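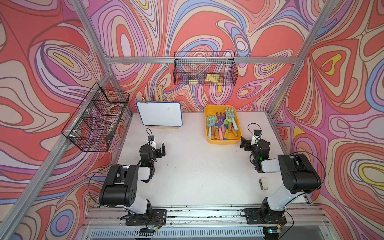

One parent from the Sketalow side of town said the toy shelf was the first thing her kids asked about when the Vosero branch library closed for repairs in February, well before the story hour or the computers. She has been told the wait is nearly over.

The toy lending shelf at the Vosero branch will reopen on Jul 25, 2023, the library has announced. Families with a library card can borrow up to six items at a time, the same limit as before.

Garden toys are the main addition this summer. The library has bought child-size rakes and forks with wooden handles and heads in pastel colors, and they will be lent out by the tray. Small whiteboards are also on the list, for drawing and for practicing letters at home. Each one can be kept for 17 days and renewed once if no other family is waiting for it.

The shelf had been running out of outdoor toys well before the closure. Library records show 3,329 toy loans last year, and almost 40 requests for garden toys could not be filled. Most of those came in the spring, when families with plots at the Wattanapong community garden wanted something for younger children to dig with.

Borrowers are asked to knock the dirt off rakes and forks before bringing them back. A quick wash with a sponge and dish soap is enough for the heads. Wooden handles should be wiped down and left to dry - they should not be soaked in a sink or put through a dishwasher. Whiteboards can be cleaned with a dry cloth.

There is no charge to borrow, and no late fee for the first week. If a piece is broken or lost, families should tell the front desk when they return the rest of the tray. The library would like to have the broken pieces back too, as some can be repaired.

The entrance on Jident Street will stay shut until the new ramp is finished. Visitors should use the side door by the parking lot, where there is room to leave strollers. Toys can be returned at the desk during open hours but not through the book drop, which is too narrow for the trays.

Reservations can be made at the desk or by phone. Items on reserve will be held for two days.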